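In defence of the tongs

When I came to live in Gullesham I was surprised by many small customs, and one of them was how people take a cake. In my country the person behind the counter gives it to you. In my new town the cakes wait on a tray and you help yourself, and I learned quickly that helping yourself has two schools. One school uses the tongs. The other uses the fingers, and says that tongs are for people who are afraid of life.

I want to write in favour of the first school, although I am not afraid of life.

I thought of it again on Wednesday, over a pink tray with a very mixed company on it: cupcakes, a dark chocolate croissant, a ring donut with an orange glaze. I like a tray like this much more than a tray of one kind. It makes people slow. They stand, they change their mind, they ask the neighbour what he will have. 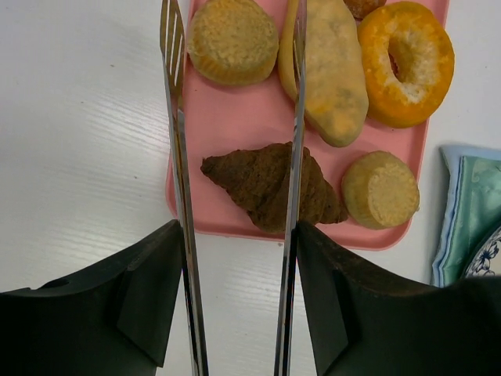 But a mixed tray is also where the fingers do the most harm. With one kind of cake you take the nearest and you go. With many kinds, the hand travels. It touches the croissant, finds that it is not so soft as it hoped, and goes on to the cupcake. I have seen a woman in the Fitzsimmons tea room press three buns before she chose the first one again. She was a polite woman and she had surely washed her hands, but I did not want a bun any more.

People tell me that the tongs break the cake. It is true that a croissant suffers if you squeeze it as if it wanted to escape. The answer is to hold it low, on the two sides, and to lift it only a little before your plate is under it. A cupcake you take by its paper part and never by the top. A donut is the easiest of all. My children learned this in one afternoon, and they are not especially careful children.

My second complaint is about where the tongs are kept. Very often they are in a drawer in the kitchen and the cakes are in another room. Then of course everybody uses the fingers! The tongs must lie next to the tray, on the table, ready to be picked up. 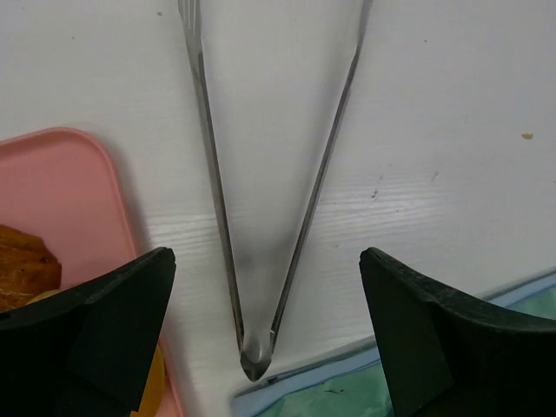

Steel tongs beside the pink tray.

I prefer plain metal ones. At Duketier I paid 17 pounds for a pair with coloured ends, and the ends came off in the second month. The simple pair I bought afterwards at Fandora has no decoration and I expect it will live longer than me.

I do not ask for a rule or for a notice on the wall. In your own kitchen, with your own family, eat as you like, I also do it. But when the tray is for others, I would like that we leave the last cake in the same state as the first.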